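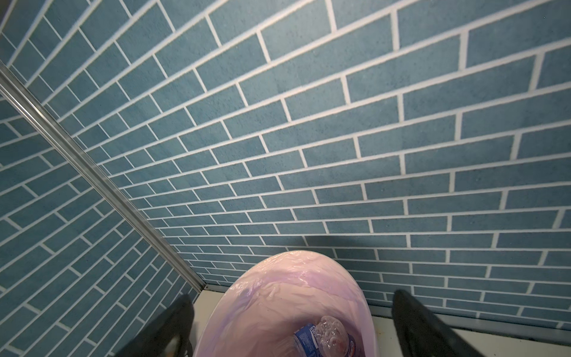

Skokthorpe main replacement enters second stage

Lokudon Water has started the second stage of its main replacement works at Skokthorpe, near Derby. The work covers 758 metres of cast iron distribution main between the service reservoir and the lower end of the village. The old pipe is being replaced with polyethylene, laid in open cut along the verge and by directional drilling under the two road crossings.

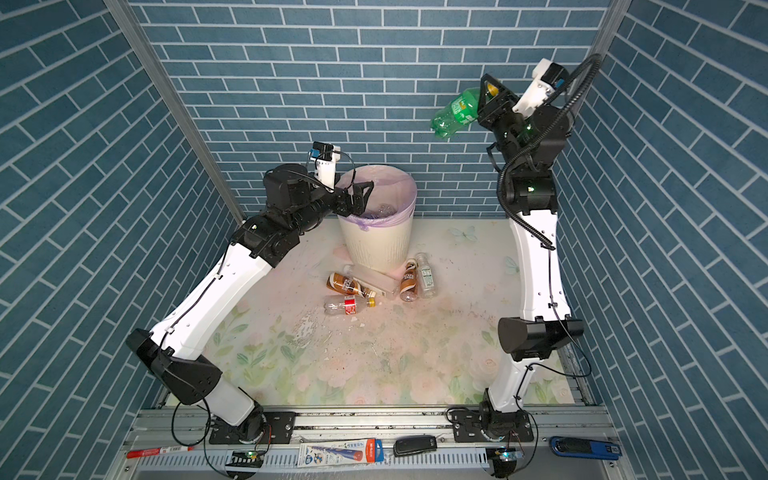
Each new length will be pressure tested, chlorinated and sampled before it is connected. Service pipes will then be moved across to the new main in groups. Supplies to 54 properties will be shut off for up to 8 hours during the transfer, and cards giving the time of each shutdown will be delivered beforehand. Customers on the priority services register will be contacted separately.

Pressure in the upper zone will be held at its present level by a temporary booster set. Some discolouration may occur when valves are operated. Customers who notice it should run the cold kitchen tap until the water clears, and should avoid using washing machines in the meantime.
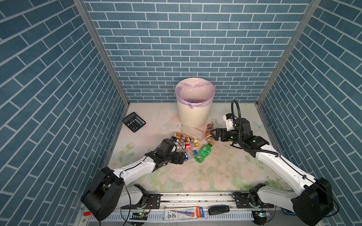

Lekota, the contractor for both stages, will reinstate the verge and footway as each section is commissioned. Temporary traffic signals will be in use at the reservoir junction on working days. The old main will be cut, capped and left in the ground. Completion is planned for August, when the temporary booster set will also be removed.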